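# Perforated Plastic Basket

A perforated plastic basket is a light, open-sided container used around the house for carrying, sorting and storing small things. I've been writing up everyday containers for this wiki since October, and this is the one I use most in my own kitchen, so forgive me if I go on a bit! Other names I've run into are lattice basket, grid basket, handy basket and (my grandmother's word) "the holey one." It belongs to the same big family as the colander and the berry box, although it isn't really meant for draining pasta.

## Shape and construction

Most of them are molded in a single piece. The sides are broken up by rows of small openings, which can be square, rectangular, round or diamond-shaped, and the rim is usually turned outward so there's something to grab. The outline may be round, oval or a rectangle with soft corners. Plenty of them have handles too, either two little loops rising from the rim or one long bail that swings over the top. I much prefer the loops, having had a bail pop off halfway up the cellar stairs with a full load of onions. 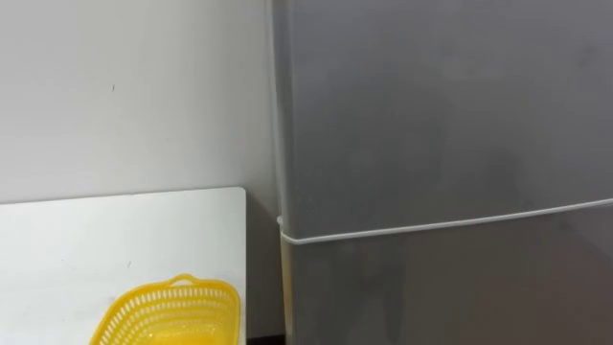
Color is mostly a matter of taste, but bright ones are easier to spot, and I've noticed that people in shared houses tend to give each person a color. Olesia Lytvynenko, who edits the laundry pages here, swears by white and says the bright ones fade on a windowsill. Mine have faded a little, I'll admit – the one by the south window went from tomato red to a sort of salmon in two summers. I like it better now.

## Uses

The basic idea is that air gets through and crumbs fall out. In kitchens these baskets hold onions, garlic, bread rolls, tea boxes, dish cloths, clothespins that have wandered in from the yard, and all the packets that won't stand up on their own. They're good for grouping things inside a refrigerator as well, where you can pull out the whole basket instead of reaching past the milk for a jar at the back.

Another use, and to my mind the best one, is as a clearing basket. You put an empty basket on the table, drop in everything that belongs somewhere else, and walk it around the house. Negin Naseri taught me this when we shared an apartment in Torkville, and we used to set a timer for 30 minutes on Sunday nights (we rarely needed all of it). The trick is to empty the basket the same evening. A clearing basket that sits overnight becomes a storage basket, and then you need another one.

They aren't much use for anything fine. Rice, loose screws, beads and pencil stubs all find the holes sooner or later. A folded dish towel in the bottom helps, and so does a sheet of shelf liner cut to fit.

## Where to keep one

On an open surface, mostly! A basket on top of a tall refrigerator fills up with things you'll never see again, and I've found batteries up there that had leaked all over a perfectly good flashlight. A plain table near the fridge is the handiest spot I know, with enough clear top left over to set down groceries. I keep mine toward the front so it doesn't get shoved against the wall and forgotten.
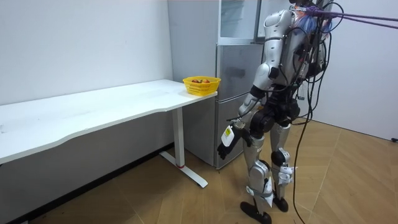

If the table doubles as a desk, a smaller basket is kinder to your elbows. Nicanor Cisneros suggested on the talk page that anything wider than a dinner plate is too big for a working surface, and I've been happy with that as a rule of thumb. Stacking is another question. Baskets with tapered sides nest neatly when they're empty, but handles that stick up can get in the way, so it's worth trying two together in the store.

## Cleaning

Grease and dust settle in the corners of the grid, and wiping only pushes them deeper. Soak the basket in warm water with dish soap, go over it with an old toothbrush, rinse, and leave it upside down on a rack. I'd check the label before trusting one to the dishwasher – I warped a nice green one on the bottom rack and it has rocked like a boat ever since.

## See also

- Colander
- Dish rack
- Berry box
- Clothespin bag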